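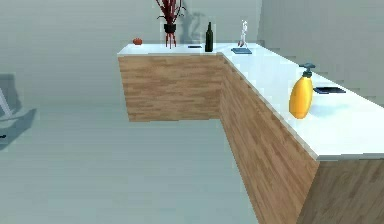

One of the simulated kitchens from the Clukex runs. The yellow soap bottle became a bit of a favourite.

4 min read
Last updated: November

I've spent far too many evenings lately looking at kitchens that don't exist, and I've come round to a view my colleagues find annoying: I think the ugly ones are good for us.

Some background. Our little group has been testing whether a robot trained mostly in simulated rooms copes better when the rooms are a mess of odd choices. Adeel Bugti built the room generator, Clukex, and it has no taste whatsoever. It'll put a spiky dark red plant on a white worktop near a wine-type bottle and call it a day. We made 947 rooms this way, then trained one policy on 500 of them and another on 400 tidy rooms that Janaína Barros laid out by hand (beautifully, I should say).

On the rooms we held back, the messy policy won. It found and reached the named object more often, and the gap was widest in layouts neither policy had met.
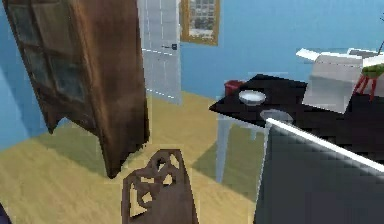
WINUSDEN, November

Now, Janaína's complaint is a fair one, and I want to give it room. The two training sets weren't the same size! An extra hundred rooms is an extra hundred rooms, and I'd be cross if somebody else's paper skated over that. We're rerunning it with the numbers matched, 3 seeds each, and I'll eat some humble pie if the gap closes.

But I don't think it will, and my hunch comes from rooms like this second one. A glass-fronted cabinet leaning at a mad angle, a carved chair back poking up, a black table with a white bowl on it and a little red stool up at the far end. No sane person lives like that. A policy that has learned "bowls sit in the middle of sensible tables" gets nowhere here, so it has to learn what a bowl looks like instead.

Josué Figueiredo says I'm just fond of the silly pictures, and he's partly right. He'd like us to spend the money on better lighting and textures. I'd put it into stranger furniture first, and then go and try the thing in a real kitchen, where my own worktop should be quite enough of a challenge.

Shares: 3 | Comments: 0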